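Why Is a Lemon Sour?

Fruit wants to be eaten. Lemons have not been told. 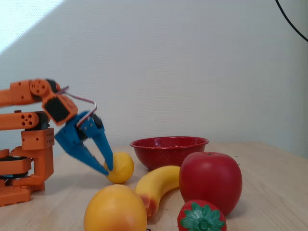 But my gran's lemons are sweet, wrote one reader from Millmont, and she doesn't put sugar on them. Fair point. Some kinds of lemon are much milder than others, and gran may have grown one of those. Most will still make your face fold up like a sock.

The sourness comes from citric acid. Acid is the stuff your tongue notices as sharp, and a lemon's juice is packed with it. Oranges have citric acid too, but they have plenty of sugar to hide it behind. A lemon has a little sugar and doesn't bother hiding anything.

Then there is the skin. The yellow part is called zest, and it holds tiny pockets of oil. Scratch it and sniff - that smell is the oil escaping. The white layer underneath is called pith. It tastes bitter, and you are welcome to check.

Big smooth fruits and small yellow ones can share a table quite happily, but they won't taste alike. A ripe mango is soft, sweet and very hard to eat politely.

TRY IT
Squeeze half a lemon into a glass. Add 50 ml of water and sip. Now stir in a spoonful of sugar and sip again. The acid is all still there. Your tongue has simply been distracted, as tongues often are.

Wash your hands before you rub your eyes.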